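Bench tips for sharing a pack-out table with a two-arm robot

The Narnlow packing room went from hand packing to a shared bench in October. Ieuan Harries keeps the settings sheet; the notes below are from it.

Clear the table before each run. Keep mugs, tape guns and paperwork on the side shelf.

Use one dish per table, set between the arms. Wipe it with a dry cloth at shift change.

Check the cable loop at each wrist every 60 cycles. It should swing free of the joint band.

Keep chairs behind the far edge while the arms are powered. 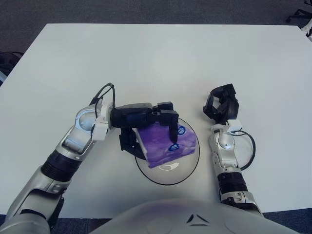
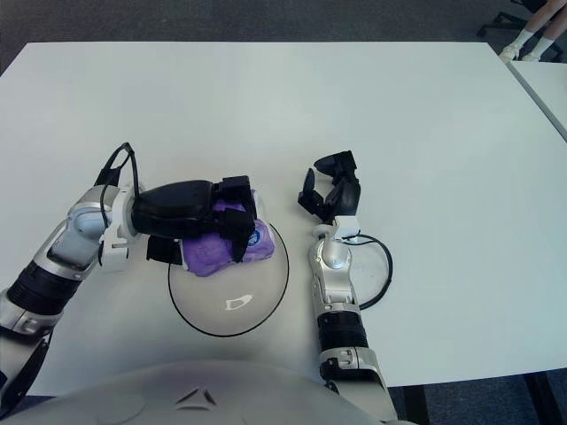
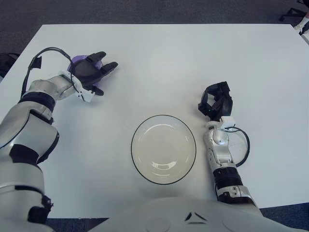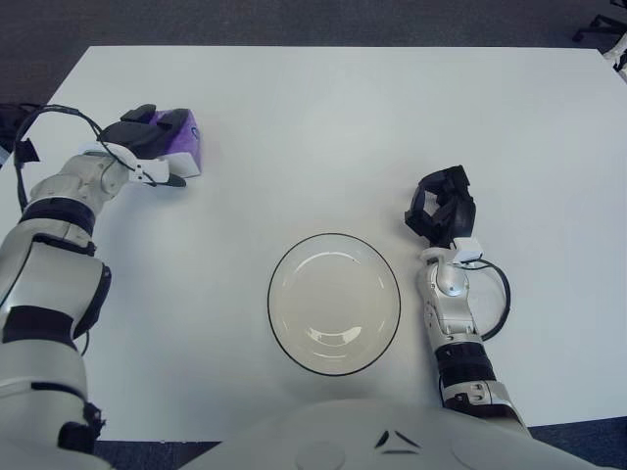

Packers on the shared bench now spend roughly 22 minutes an hour on lifting and placing, and the rest on checks and restocking. Job rotation is every 3 hours - ask Ieuan before swapping. Train new staff on dish position first: in all four views it sits between the two arms, with clear tabletop beyond it, and that is the layout to copy. Log missed grips by item type.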